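Zaidi Boards > Campus Life > Student Press and Politics

Thread: Wutville Courier says students are "scared to speak up" in seminars

marginalia_moth
Posted 2024-04-05
Did everybody see the front page of the Courier this week? Big headline about students at Wutville being too nervous to say what they think in class, and then you read down and the whole thing rests on a survey with 178 answers. I take two of the seminars they mention and we argue all the time! Last month we spent a full hour fighting over rent control and the professor barely got a word in. I'm thinking of writing a letter to the editor, but I'd like to know if other people see it the way I do before I go and make a fool of myself.

quadrangle_pete
I read it. I agree the numbers are thin – we have 4000 students – but I don't think you can wave it away because your seminar happens to be loud. Mine isn't. There's one guy who talks and the rest of us look at our laptops. I held back on a paper in January because I'd heard the grader had strong views on the subject, and I still don't know if I was right to.

marginalia_moth
OK, fair, and I'm sorry that happened. But holding back because of a rumor about a grader is a different thing from being marked down, and the headline pretty much says people are being marked down. Did you ever see the rubric?

quadrangle_pete
Got it with the grade. Nothing in there about opinions, it was all sources and structure. So maybe you have half a point.

tastton_transfer
Hi, I came over from Tastton last year, so I've seen this same fight at two schools now. The paper there ran nearly the same story, and three letters came in, and the only one people remembered was the short one from a sophomore who said what her own class was like. The long one from the faculty got skimmed and forgotten (sorry, faculty). So if you write, write about your own seminar and leave the grand stuff out.

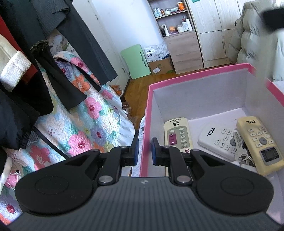 bluebook_betty
How long can a letter to the Courier be before they start cutting it?

tastton_transfer
The limit is 300 words, and they trim from the bottom, so put whatever you care about most in the first paragraph. They also want your year and major under your name.

bluebook_betty
Thanks! I had a draft going that was easily double that, mostly me being mad about the cartoon.

zelov_hall_resident
I'm going to disagree with most of you. I live in Zelov Hall, and I know people on my floor who really do keep quiet, on both sides. A letter saying "well, my class is fine" will sound to them like you're calling them liars. I'd rather see the Courier print the questions they asked. I filled out that survey and question 2 was so leading that I almost closed the tab. It asked how often I had "felt forced" to agree with an instructor, and there was no box for never.

marginalia_moth
Wait, no box for never?? That's the letter right there. Do you still have the page?

zelov_hall_resident
I might have a copy in my email, will look tonight. But please don't use it to say there's no problem. I mean that.

marginalia_moth
I won't. I'll say the question was bad and ask them to run it again with a better one, and I'll put in a line about people whose seminars aren't like mine. Pete, would you read it before I send it?

quadrangle_pete
Sure, send it over. I'll probably argue with it.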